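Home Recording Rules: Frequently Asked Questions
For operators who record household tasks with the hand-held gripper. Maintained by Omar Chamoun, Releo. Last changed August 27, 2023.

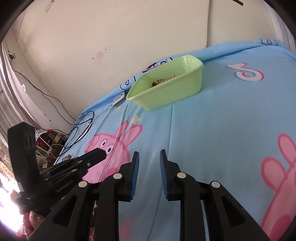
Please read all the answers before your first session, also if you recorded for us under the Drakos rules. Several points are different now, and the reviewers follow the new text.

Which rooms may I record in?
Any room of your own home, or of another home when the person living there has signed the consent form. Bedrooms, kitchens and living rooms are the most common. Bathrooms are allowed only when they are not in use. Stairs and balconies are not allowed.

Do I have to tidy up before I start?
No. We ask you to leave the room as you normally live in it. A bed with a printed sheet, a charger with its cable, a basket with some crumbs at the bottom: all of this is welcome. You must remove only papers with names or addresses, medicine, bank cards, and photographs of people.

What about cables?
Cables may stay in view, but they must not lie between your hand and the object of the task. If the fingers catch a cable, stop, open the gripper, and free it with your other hand. Do not pull. Mark the episode as "interrupted" and start a new one. Never grip a plug that is in a wall outlet.

May I work on a bed or a sofa?
Yes. A soft surface moves when you lean on it, so please stand or kneel beside it and do not sit on it during the episode. Creases in the sheet do not need to be smoothed.

How should I hold a light plastic container?
Take it by the rim, one wall between the two pads, and close slowly until the wall does not slip. Thin walls bend easily. If you see the wall bend, you are closing too much. The load in a container should not be more than 100 grams unless the task card says another value.

How long is one episode?
Up to 2 minutes. Longer files are rejected by the upload tool, and we can not repair them from our side. The counter on your account shows accepted episodes only – rejected ones stay in a separate list for your information.

Can other people be in the room?
They can be in the room but not in the recording. This includes hands, mirrors and voices. Children and pets should be in a different room while the gripper is in use.

How do I clean the pads?
Use a cloth with a little water, and dry them well. Alcohol makes the rubber hard. Check the screws at the finger joints each time you clean, and tighten them by hand only. Pads are changed after 2,000 episodes, or earlier if a ridge is torn. Order them through the Mendesent parts page.

I found a mistake in an episode I already sent. What should I do?
Write to the review desk with the episode number. Do not send the same task again before you have the answer, otherwise it is counted as a duplicate.

Are these rules an official safety standard?
No. They are the internal rules of Releo and Jonham for this project. Local law comes first in every case. The next revision is planned for November, and questions which arrive before then will be considered for it.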